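Avaliação: Sostia, robô de dois braços para reposição

Usamos o Sostia na bancada de reposição da Pladcombe há 21 semanas. Pinça bem os objetos finos – canetas, varetas, tubos estreitos – e erra mais com embalagem mole.

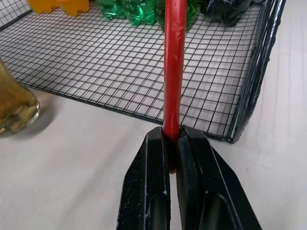 Vareta vermelha presa entre os dois dedos da pinça.

A equipe perdeu a parte repetitiva do turno e ganhou outra: arrumar a bancada, conferir os cestos, corrigir pegadas. Blair Galbraith, do turno da tarde, sente menos dor no ombro, mas reclama do ritmo.
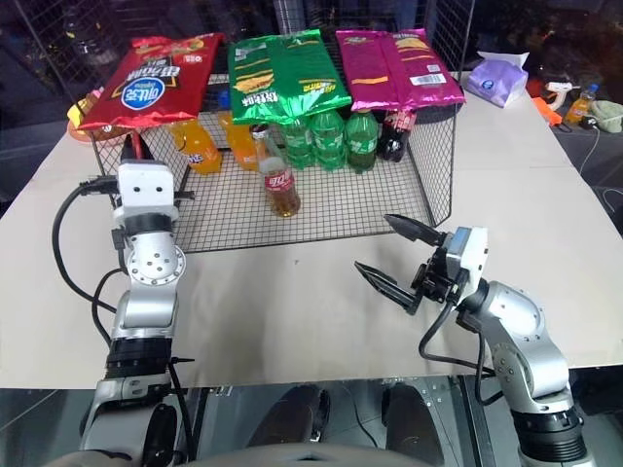 O treinamento levou 38 horas por pessoa, mais do que nos venderam. O manual é fraco e o suporte demora. Para garrafas e salgadinhos, recomendo. Nota: 7.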